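Storage and Handling, Unit 2: Keeping Fruit

These notes go with the Plotham site visit. Bring a coat. The cold store does not care that it is April.

1. Fruit is still alive

A picked apple goes on breathing. It takes in oxygen, gives off heat and slowly uses up its own sugar, much like the rest of us. Cooling slows this down. It does not stop it, whatever the brochure from Torkley implies.

2. Early and late pickers

Pears are picked hard and ripened off the tree. Left on the branch they tend to go brown from the core outwards, so that a pear can look splendid and be pudding inside. Apples are more forgiving, which may be why they get less sympathy.

3. Ethylene

Ripening fruit gives off ethylene, and ethylene ripens fruit. One overripe crate can therefore hurry along a whole room. The Mullosar case (handout, 605 crates, 68 fit for sale) is what happens when the crate in question is at the back.

4. Display

Shop shelves are kept for looks and storage shelves for air. Trouble starts when one is asked to do the job of the other. Single fruits, set apart, bruise less than a heap - they also sell less, as a heap looks generous. Colour is a poor guide: a red blush comes mostly from sunlight and says little about ripeness. Press gently near the stem instead.
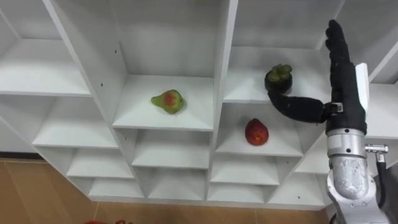

5. For next time

Read chapter 2 and the Mullosar handout. Write a page on why the back crate was missed. "It was at the back" will not get full marks.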